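Nandix opens second collection room in Rornside

RORNSIDE, 21 February 2022. Nandix has opened a second room at its Rornside site for recording examples used to train its two-armed robot system, Harju.

Operators guide the arms through everyday jobs by remote control, and each attempt is saved with camera video and joint positions. The company began the work in January with seven operators and a list of 33 tasks. Handling a light bulb is one of them.

"We keep the failed attempts too, and label them," said Arvo Toivonen, who runs data collection at Nandix. "The system needs to see what a bad grip looks like. Glass has been slow going, and we expect to spend more time on it than we planned."

Recordings from both rooms will go into the next training run. Isstead, the company's test partner, will then try the trained system on objects it has not handled before.

Harju's two arms during a session with a clear glass bulb:

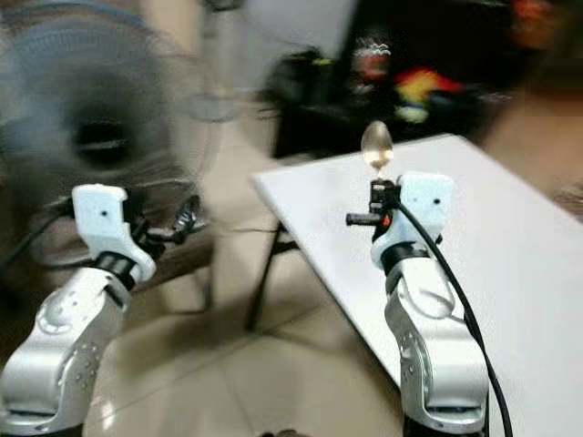

About Nandix

Nandix develops control software for two-armed robots. Its main office is in Rornside.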